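**Cell 2: weekly care, and what to do before you power up**
Handout for the January group. Notes by Trinidad Tapia, corrections from Gervasio Jara.

Welcome to my favorite part of the course! You've all written programs for a pair of arms by now, and this is where you get to know the hardware under them. Bring a hex key set, a soft cloth and a flashlight. The Marnon torque driver stays in the drawer under the bench, so please put it back there (Gervasio checks).

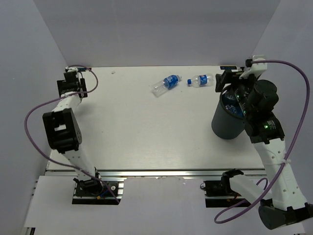 Cable care comes first, every week. With the arms powered down and the stop button pressed in, follow each cable with your fingers from the gripper to the base and feel for flat spots or nicks. Then power up and jog the wrist slowly through its full range while your partner watches the slack. Purple cable is easy to follow against the white links, and you want those big, lazy curves to stay big! On the right arm, look at the pale zip tie partway down the upper link: it should hold the cable without pinching it. If the jacket bulges on either side, snip the tie and fit a new one a little looser.

Next, the base plates. Check every bolt against the torque card, working in a cross pattern, and mark each one with the paint pen when it's done. A loose base can look exactly like a bad calibration, and I once lost a whole afternoon to that one.

Then home both arms and run the Clovance test program at low speed. It moves each gripper to its check point 100 times and logs the error. Nearly 100 good returns isn't a pass, so write down the misses and come find me.

Log sheet goes in the Premach binder, signed by both partners. Next time: gripper fingers, and how to swap a worn pad.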